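Sarla Mishra has worked at the regional airport in Javholm for 7 years, and for most of this time she has been writing applications for money. When we met, the new grant agreement was still on her desk, not signed.

"People think an airport lives from tickets," she said. "A small one lives from agreements, and ours was always for one year only."

The new agreement runs for 4 years and pays for the evening route to Solteria. In return, the airport must publish its delay figures every October. Mishra supports this, although the airline, Grewal, asked for a softer text.

"They were afraid of the newspapers. I told them that passengers already know when they are late."

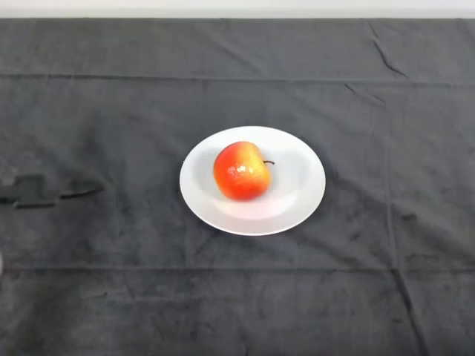

*A white plate on a dark grey cloth.*

The terminal was built for 700 passengers a day. On the busiest days it now receives 1000, and the queue at security reaches the doors. A second lane would help – but the agreement covers routes, and buildings belong to another fund.

"So I will write one more application," she said. "I have already the first page."

I asked if the old airfield at Skunley could take some of the traffic. She shook her head. The runway there is too short for Grewal's aircraft, and the road is closed in winter.

The signing is planned for Wednesday, May 24, 2023.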